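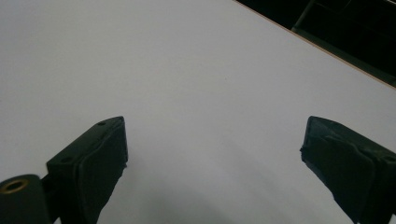
Why does tracking drop out over the bench when it holds fine everywhere else? The tracker runs out of corners to lock onto, and with nothing to match between views it leans on the IMU alone and drifts.

**Thursday, Stomton bench**

Finally got a proper look at this today and I'm pretty chuffed! Ran the Sadance log through the replay tool with feature overlay on. Of 2,785 frames, 1,436 had fewer than 9 usable features. Nearly all the survivors were on the table edge, or on our own fingers, and those are worse than useless — they move with the camera, so the solver decides we've stopped.

Changes so far:

- masked both fingers and the mount out of the feature detector (static polygon, lives in `holub/masks`)
- mask grows a bit at the pads, where the wrapping is ragged and kept sneaking corners past the first version
- shadow between the fingers still gets picked up now and then, so I raised the contrast threshold for the lower part of the view

Replay looks heaps better already. The path no longer freezes during slow approaches, and the jump on reacquire is smaller. Haven't tried it live.

Would love to try the edge strip as a line feature. It's long, straight and crisp against the dark behind it, and the Amthorpe branch already has a half-working line matcher. One line won't fix sliding along its own direction, but it'd pin the rest.

To do:

- [ ] merge mask, rerun 2 older logs
- [ ] ask Amthorpe which commit of the line matcher builds
- [ ] check what happens to the mask when the jaws close — polygon is for open only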